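Home Projects Coursework Archive Contact

Small Rooms, Soft Things: my textiles and interiors project
2 min read

So my plan was to redo a shared sitting room with nothing but fabric and a bit of moving stuff around, and I gave myself a budget of $80. I called it Project Prudura (it sounded like a paint brand and it stuck). The main wall is light blue and I wasn't allowed to touch that, so everything had to work with it and with the dark teal sofa.

Pillows came first. I went through 39 fabric samples from Kerkico and kept drifting back to light pink with orange-red and white in the pattern. It has a few little teal marks in it too, and those are what sold me!

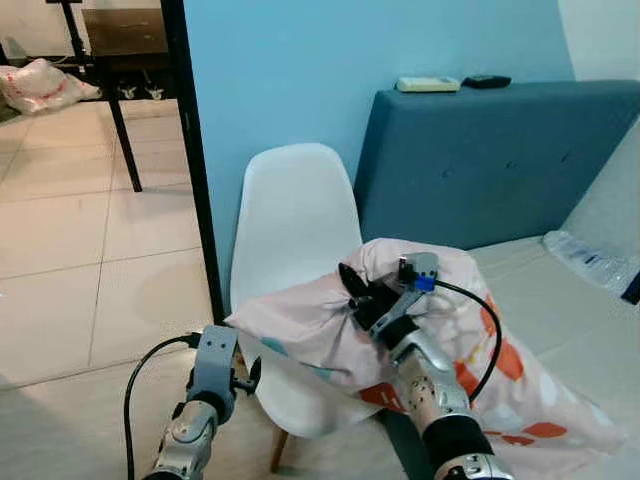 White molded chairs are easy to wipe down but they're hard on your back after an hour of reading, and a pillow fixes a lot of that. The trouble is sliding. Smooth seat, smooth cover, and off it goes. I tried a square of grippy shelf liner from Psarras underneath and it helped, though it does bunch up.

I spent 60 of my 80 dollars in the end. Next term I'd like to sew ties onto the covers, and maybe do something about the remotes, which still live on top of the sofa back.

Previous Next Back to top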